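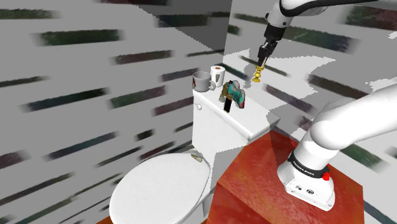 7. Before each run in a simulated room

1. Load the room in Skitura and reset the arm to its home pose.
2. Check that the base rests fully on its platform.
3. Set the speed limit to 15 percent for the first pass.
4. Run the path with the gripper open, then repeat it with an object held.

Note: Small items placed close together need their own collision shapes. Do not group them.

CAUTION: A clean pass in simulation does not clear a path for use on a real arm. Complete section 15 first.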